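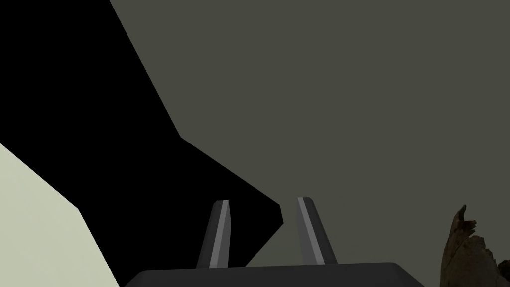

Hikance opens its doors in Stonelby, but the robot stays on the screen

September 2, 2019

People who came to the Hikance open day hoping to watch a robot arm tidy a kitchen got to watch a computer model of one. The company, which moved into the old Magnusson building in December, spent most of the afternoon showing visitors a simulated gripper at work in a simulated room, as seen from just behind its two fingers.

The software is called Druller. Hikance says it has put the program through 3,199 practice runs and that it will one day let a home robot find, grab and put away everyday things without being told where they are. That is a big claim, and there was little on show to back it up.

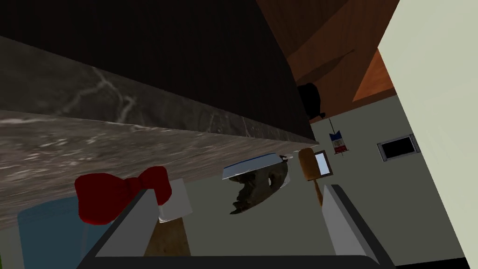

Priya Ruiz-Ortega

In one part of the demo the gripper faced a crowded spot next to a dark marble counter, with a red bow-shaped thing, a wooden utensil and something that looked a lot like a skull. The view was tipped so far over that the counter seemed to be hanging from the ceiling. A man behind me asked which way was up. He was told the software doesn't need to care.

Maybe so, but the people buying it might. Muireann Gilmartin, who runs the project, said the odd angles and odd objects are there on purpose, so that the program learns to cope with a mess. Asked how often it picks up the right thing, she said the team was "very happy with the trend" and would share numbers when they were ready. Asked again later, she gave the same answer.

She was more open about the money. Hikance has enough to keep going for two years, she said, and hopes to have a real arm running in a test kitchen before that time is up. There is no customer yet. The company has eight employees, and the town has given it a break on rent, so people here have some right to ask what they are getting.

Computer models are cheap and safe, and plenty of serious robot work starts with them. A cup that slips in a model breaks nothing. Real kitchens have wet plates, bad light and children, and I saw none of those on the screen.

Visitors could sign up for news of the next open day on a sheet by the door. Gilmartin would not say if there will be an arm to look at by then.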